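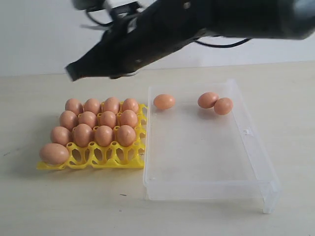
Egg tray, Vostcombe kitchen table.

1/ 26 Dec 2020. A few people asked how the hens are doing now the days are short, so this is a thread on keeping a small flock through winter. Nothing clever in it.

2/ The egg book stands at 703 for the year. Last year it was over 500, but we had fewer birds then and lost most of the spring to broodiness.

3/ Laying dropped off in November, same as always. Hens need a long day to lay well. Older birds stop first, and anything in moult stops altogether until the new feathers are in.

4/ I don't put a lamp in the shed. Plenty of keepers do and I've no quarrel with them. Ours have the winter off and start again when the light comes back.

5/ Feed is layers pellets from Timolance, kept in a metal bin with a tight lid. A handful of mixed corn late in the afternoon, never in the morning, or they fill up on it and leave the pellets.

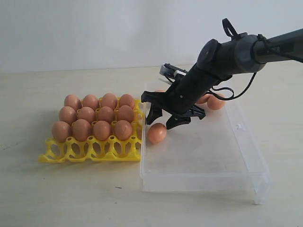 Twelve in the yellow tray.

6/ Water is the main winter job. The drinker freezes overnight, so I bring it in at dusk and carry it back out first thing. On bad days it wants changing at dinner time too.

7/ Mud is worse than frost. We had two wet weeks and the gateway went to soup. Wood chip has helped – not bark, which goes mouldy. Straw was a mistake, it just sank.

8/ Leave the vents open in the hen house. I know it feels wrong on a cold night. Damp air gives you frostbitten combs and bad chests far quicker than cold air does. Block draughts at perch height and leave the top alone. 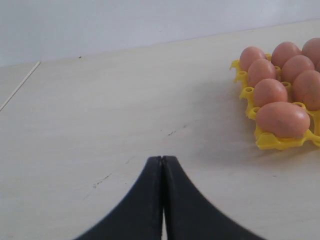 9/ Should you wash eggs before putting them away?
Leave them unwashed if you can. The shell has a coating that keeps germs out and washing takes it off. A dry cloth or a bit of fine sandpaper will deal with most marks. Anything really mucky I don't keep.

10/ Clean nest boxes save all that bother anyway. I change the shavings when they look tired and shut the boxes off at night if somebody has started sleeping in them.

11/ Oldest eggs get used first. I pencil the date on the blunt end. If I've lost track, a bowl of cold water tells me how old they are – fresh ones lie flat, old ones stand up, and a floater goes in the bin.
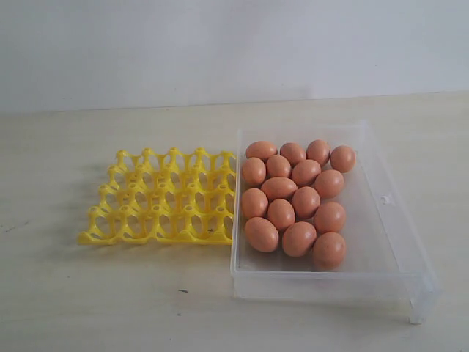 12/ Red mite is quiet in the cold but it hasn't gone anywhere. Look under the perch ends. I scrub ours on a dry day and work powder into the joints.

13/ Two names for those who asked after them: Suvarna is fully feathered again and bossing the feeder. Groltelora is still half bald at the neck and cross about it.

14/ Will do one on spring chicks if there's interest. Off to fetch the drinker in.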